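Sock sorting

Sock sorting is the household job of gathering clean socks, matching them into pairs and putting them away. It is usually the last step of doing laundry, and one of the most loved and most grumbled about! Some people do it straight from the dryer, others save a whole week of socks for one big session on the bed or the kitchen table.

Methods

The simplest method is the spread. All the socks are laid out flat so that every color and pattern can be seen at once, and pairs are picked off as the eye finds them. It works wonderfully for bright or striped socks and much less well for a pile of plain black ones.

The second method uses bins. Each sock is dropped into a container by color, by owner or by length, and each bin is then matched on its own. Fouad Sayegh, whose handbook The Sullevley Drawer remains a delight to read, worked with 3 bins (light, dark and patterned) and claimed he could clear a load of 90 socks before his coffee got cold. Matched pairs may be folded flat, rolled, or tucked cuff over cuff, a habit that Sayegh disliked for what it does to the elastic.

Colored toes and heels

Many white socks have a toe or heel in a second color. The contrast is a great help in sorting, as two socks that look the same at the cuff can be told apart in a moment by the tip. The Quinlan system, popular in shared houses, gives each person a toe color and leaves the rest of the sock white.

Containers

Baskets, shoe boxes and drawer dividers are all used, but clear plastic bins have a loyal following. A single sock at the bottom can be spotted from the side, without any digging, and molded handles make the bin easy to carry from room to room.

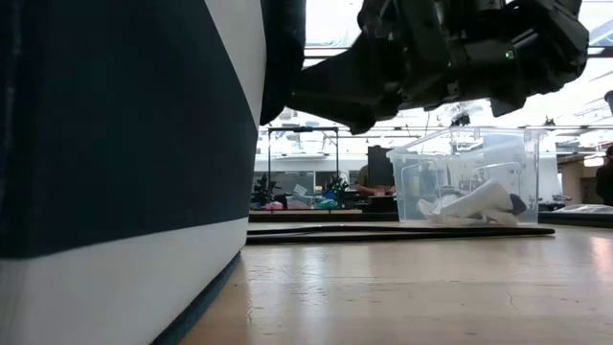 A clear bin with a crumpled white fabric item inside, dark purple at one end.

Odd socks

Socks left without a partner are normally kept in a bin of their own and checked again after the next wash. Those that stay single make excellent dusters, puppets and shoe polishing cloths.

See also: Laundry, Drawer divider, Darning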